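Burmont module 2: Recording rules for shelf tasks

Demonstrations of shelf work are recorded from head height. Both hands should stay in view whenever a product is touched. Each recording covers one task and is stored with its shelf plan.

Watches and bracelets may be worn, but must not be changed between takes. A hand may rest on the shelf lip. Packets on neighbouring tiers are left as found.

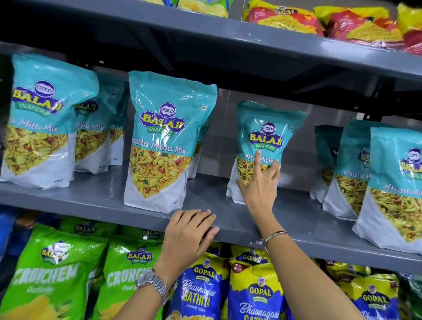
Labels are entered as printed on the pack, including spelling. A partly hidden label is entered only as far as it can be read. Flexible pouches are gripped by the robot at no more than the force set in the Skurnen cell sheet.

Limit per set: 600 takes. The Sornatero set holds 563 and remains open.

Reading for the next session: cell sheet, section 2.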